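Bustinville test centre publishes first results from household gripper comparison

BUSTINVILLE, 21st July – The Bustinville Centre for Applied Automation has published the first results of a comparison of three robot grippers intended for work with everyday household objects. The study measured how well each gripper could pick up, move and release mixed items from a tabletop without any change of tooling between attempts.

The three units tested were the Jelar two-finger parallel gripper, the Penner adaptive gripper and the Anditz soft-pad gripper. Each was fitted in turn to the same arm and run with the same controller settings. The centre recorded 800 attempts in total, of which 698 were judged successful under the rules agreed before testing began in April.

An attempt was counted as a success when the item was lifted clear of the surface, carried to its target and released within 30 seconds. Items that were dropped, pushed off the table or released outside the target were recorded as failures, as were attempts stopped by the operator.

"Laboratory tests of grippers have often relied on blocks and cylinders of known size," said Thérèse Poirier, director of the centre. "Our members asked for results that would help them to choose equipment for kitchens, care settings and small workshops. The objects found in those places are soft, shiny, narrow or oddly shaped, and the differences between grippers become much clearer when such objects are used."

Tests were carried out on a wooden table with items set apart from one another, so that the effect of the gripper could be judged separately from the problem of reaching into clutter. A fixed camera recorded the work throughout.

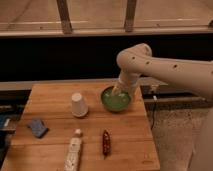
The arm lowers its gripper towards the green bowl during the household objects comparison.

The Penner unit achieved the highest overall rate of success and performed best on rounded and tapered items. The Anditz unit was the most reliable on cloth, where its wider contact area reduced the number of slips, but it was slower to release light objects. The Jelar unit gave the most repeatable placing of rigid items and needed the least adjustment between sessions. Its results fell on low, flat objects, which it tended to push along the table before closing.

Bowls proved difficult for all three grippers. Failures were most often linked to the angle of approach at the rim – a matter of arm position as much as of gripper design – and the centre has advised members to treat the bowl results with some care until further work is complete.

"The figures do not point to a single unit that is suitable for every task," said Jaxon Després, who led the test programme. "A buyer who handles mainly cloth will reach a different decision from one who handles rigid containers. We have therefore published the results for each type of object as well as the overall totals."

The centre has also released its test procedure, including the order of items, the scoring rules and the controller settings. Laboratories wishing to repeat the work with other arms may do so free of charge, provided that any changes to the procedure are stated alongside their results.

A second stage will compare two camera positions using the same set of objects. It will include 50 additional attempts for each gripper with the bowl alone, using a wider range of approach angles. Trevor Gagnon, head of instrumentation, will oversee this stage.

The full report is available on request from the centre's publications office. Member organisations will receive a copy with their next technical bulletin.

Press enquiries: Liette Vachon, Communications Office, Bustinville Centre for Applied Automation

Technical enquiries: Zachary Bélanger, Test Programme Support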